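# Prumthorpe Bin-Picking Challenge

The **Prumthorpe Bin-Picking Challenge** is a student robotics project and annual competition in which teams program an industrial arm to lift mixed household objects out of a bin, one at a time. 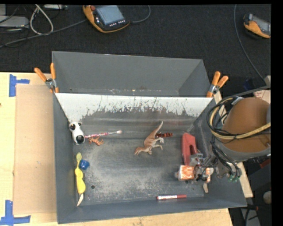

Former entrants tend to agree that the first month is the hardest, and one contributor to the club newsletter, Pakside, wrote that writing the grasp planner was easy next to learning to trust it around a plush toy.

## Format

Each team gets 300 seconds per run. A judge tips a fresh mix of toys, stationery and packaged goods into the bin, and the arm must clear as much of it as it can without a person stepping in. Points depend on the object: rigid blocks score low, while thin, floppy or oddly shaped things score high. Toy dinosaurs are a perennial favourite -- the long tail gives the gripper something to hold, but it also swings the whole body sideways on the way up.

A run is stopped if the arm presses on the bin floor beyond the set limit. Teams may enter up to 3 runs and keep the best.

## Equipment

All teams share one workcell. The bin is held in place with spring clamps, a simple fix that has outlasted several cleverer ones, and blue tape on the tabletop marks positions beside it. Metal gripper fingers are standard, although teams may machine their own tips if the drawings are handed in by the end of April.

Software is built on Tevham, a control library written by earlier students and passed down from year to year. It is patchy in places and wonderfully well commented in others! Its object list has grown to 564 entries, many with notes on where a particular item likes to be grasped. Markers, for example, are listed twice: once for lying free and once for lying against a wall, where the fingers have to come in at an angle.

## Records

The highest score to date is 1375, set by team Ateş with a planner that nudged objects away from the walls before trying to pick them. The idea caught on quickly, and pushing moves now appear in most entries. Some teams go further and use a long item, such as a brush, as a lever to shift whatever is lying under it. The rules neither allow nor forbid this, and the forum thread on the matter is very long.

## Student life

Bench time is booked in two-hour blocks, with new members paired with someone who has already competed. Beginners start by jogging the arm from the handheld controller, then move on to scripted picks of a single object in the centre of the bin. Full clutter comes later -- and it's usually the point where people get hooked.

## See also

- Tevham (software)
- Pakside (newsletter)

*Last revised 21/06/2025*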